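6/21/21

Up before six again. The light comes through that gap in the blind and there is no going back to sleep after it. Made coffee, wrote out the electric bill, and read the Dultstead allotment newsletter, which has finally printed the water rota. We are down for evenings. I would have preferred mornings but Laurinda can't do mornings until her hours change, so evenings it is.

Walked over to the plot at eight to see what the wind did. Two of the bean poles were down and the netting on the currants had blown into the path. The beans themselves were fine. I put the poles back a foot deeper and tied the tops with the green twine. The broad beans are nearly done. I picked a bag of them and left the small ones for the end of the week. The row I sowed in May after the first lot rotted is now taller than the row that lived, and I don't understand it at all.

Slugs in the lettuce. I moved the board and found the usual crowd under it.

Laurinda Ramalho came by at ten with the strawberry money from the Pumphrey stall. We took in 87 dollars, which is better than last year, when it rained all day and we sold mostly to each other. She wants to put it toward the shed roof. I said the roof can wait and the hose can't. We left it there. She also thinks we should stop using plastic tubs on the stall and put the fruit out in something nicer, and she may be right. People do slow down for a nice display. The Temeo people across the way had their eggs set out on straw and they were gone by noon.

Had lunch at home, cheese and the end of the rye loaf. Then I spent an hour looking at baskets for the stall, mostly to settle the question before Laurinda settles it for me. I like wicker. My mother kept bread in it and onions in it and for a while a cat in it.

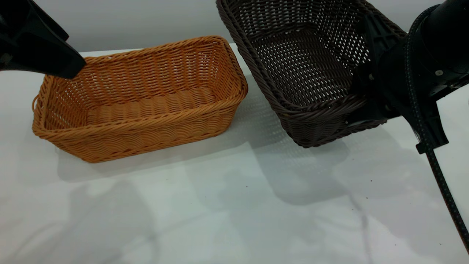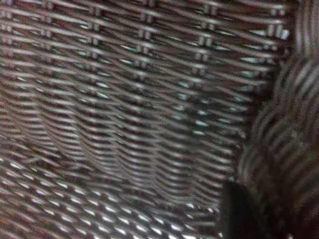
Wicker, one in a light caramel color and a close look at a dark brown and gray weave.

I would go with the lighter color for strawberries. Dark fruit later in the summer could go in anything. I'll need to line whatever we use with paper, or the juice will get down into the weave and I will be the one scrubbing it out with a toothbrush. Wrote "paper" on the list under "hose washer" and "jam lids."

Nhyira Ayaaba phoned in the middle of the afternoon. The knee is better and she is walking as far as the Dradine store and back without the stick. She asked whether the gooseberries were ready and I said no, another two weeks, and she said they were always ready by now when she had the plot. We have this conversation every June. She is coming to supper when her sister has gone home.

Made jam from the last of the soft strawberries. It set well for once. I used lemon this time and less sugar, and boiled it longer than the recipe said. Filled the small jars and had a bit left over, which I ate on toast standing at the counter. The kitchen was very hot. I opened both windows and got a wasp for my trouble.

Back to the plot at seven for the watering. The tap on our side has hardly any pressure — it took 22 minutes to fill the barrel, and I know that because I had the radio with me and the whole news program went by. Did the squash first, then the beans, then the dahlias along the fence. One dahlia has a bud. It is the yellow one I nearly threw out. Checked the currants and they are turning at the top of each string.

It was still light when I walked home. Swifts over the church, plenty of them. Laurinda had left a note through the door saying she has a price for the roof felt, 253 dollars, and could we talk. I'll call her tomorrow after I've been to get the hose washer.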